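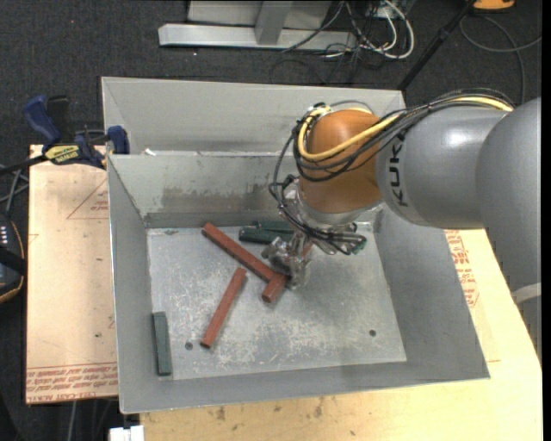

A gray sheet-metal bin with sloping sides.

We got to the Teixeira open day on a Saturday in March, a little before the gates opened, and there was already a line down the side street. Teixeira makes olive oil soap and a smaller range of laundry flakes. The works sits at the edge of Manesska, past the rail bridge, and the lot fills early. We parked at the school and walked.

Tours go out in groups of 18. Ours lasted an hour and started in the oil store, which is kept dark and smells like a salad bowl. The guide explained the difference between the first pressing, which they don't use, and the later grades, which they do. The oil comes by truck from growers around Jikby. Palm oil was dropped years ago and the old labels are framed in the hallway.

The boiling room was the part I had come for. Two kettles were running and the noise made it hard to hear. A batch takes four days, then sits in wooden trays until it can be cut. The cutting is done with wires on a frame, and the offcuts go back into the next batch. One man on our tour asked about lye and got a long, clear answer, including what they do with the rinse water.

After that came the drying lofts. The bars stay up there for 23 weeks, turned by hand every so often, and the floor creaks badly. There is no elevator, so anyone with bad knees should ask to wait downstairs. The view over the Drollell valley is good from the north window.

The small museum is in the former stables. It has stamps, wrappers, a delivery bicycle and a ledger open at a page listing 1,962 bars sent out in one month. The writing is faded and the lamp over the case wasn't on.

The store at the end sells seconds by weight. I bought a bag of plain ends, 430 grams, and a box of flakes. The coffee stand took cash only and ran out of rolls by eleven. Restrooms are across the yard. Tours are free but you need a ticket from the gatehouse, and the afternoon slots were gone by the time we left.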